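Relatório intercalar à Fundação Lindqvist
Projeto: percursos pedestres para prescrição social, Farnville
8 de março de 2025

1. Ponto de situação

O financiamento previa nove caminhadas acompanhadas para utentes encaminhados pelo centro de saúde. Realizámos as nove. É a parte fácil de relatar, e preferia que não fosse lida como prova de que o programa funciona. Sabemos que as pessoas vieram; não sabemos ainda se dormem melhor, se tomam menos medicação ou se voltariam sem o telefonema da véspera.

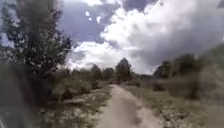 O encaminhamento continua a ser o ponto fraco. Os médicos preenchem a ficha quando têm tempo, e muitas chegam sem indicação de mobilidade, o que nos obriga a repetir a entrevista. A proposta inicial falava em «percursos acessíveis a todos», expressão que eu retiraria da próxima versão. Um caminho de terra clara e arenosa, que vai estreitando entre o mato, serve a quem anda bem; para quem usa andarilho, gostaria de ver primeiro uma avaliação feita por alguém de fora.

2. Questionários

A Gromik forneceu o questionário de bem-estar e trata os dados. O instrumento é curto e as pessoas respondem-lhe sem queixas, mas tenho três reservas:

– As perguntas são feitas logo no fim da caminhada, quando quase toda a gente está bem-disposta.

– Não existe grupo de comparação, e quem desiste deixa de contar.

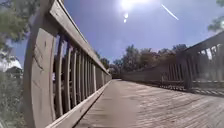
– A escala foi traduzida à pressa e «sentir-se ligado aos outros» gerou interpretações muito diferentes.

Pedimos em fevereiro uma segunda aplicação, por telefone e com intervalo. A Gromik aceitou, mas ainda não indicou datas.

3. Contas

Dos materiais sobram 600 euros. O parceiro de Esberg sugeriu gastá-los em camisolas e garrafas com o logótipo. Não vejo que problema isso resolve.
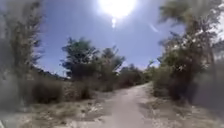

Proponho usar a verba em transporte. Várias desistências vieram de utentes que dependem de boleia, e uma carrinha à porta do centro de saúde faria mais por eles do que qualquer folheto. Pedimos autorização para esta transferência entre rubricas.

4. Próximos passos

Esberg quer replicar o modelo já no próximo ciclo. Recomendo esperar pela segunda ronda de respostas – se os resultados forem fracos, é melhor sabê-lo com um só local a funcionar.
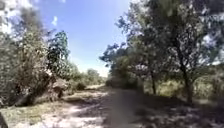
Entretanto, vamos rever a ficha de encaminhamento com o centro de saúde e registar o motivo de cada desistência, coisa que devia ter sido feita desde o início. Enviaremos à Fundação os dados em bruto juntamente com a análise da Gromik, para que possam ser lidos em separado.

Anexos: mapa de despesas; questionário na versão atual; pedido de transferência de verba.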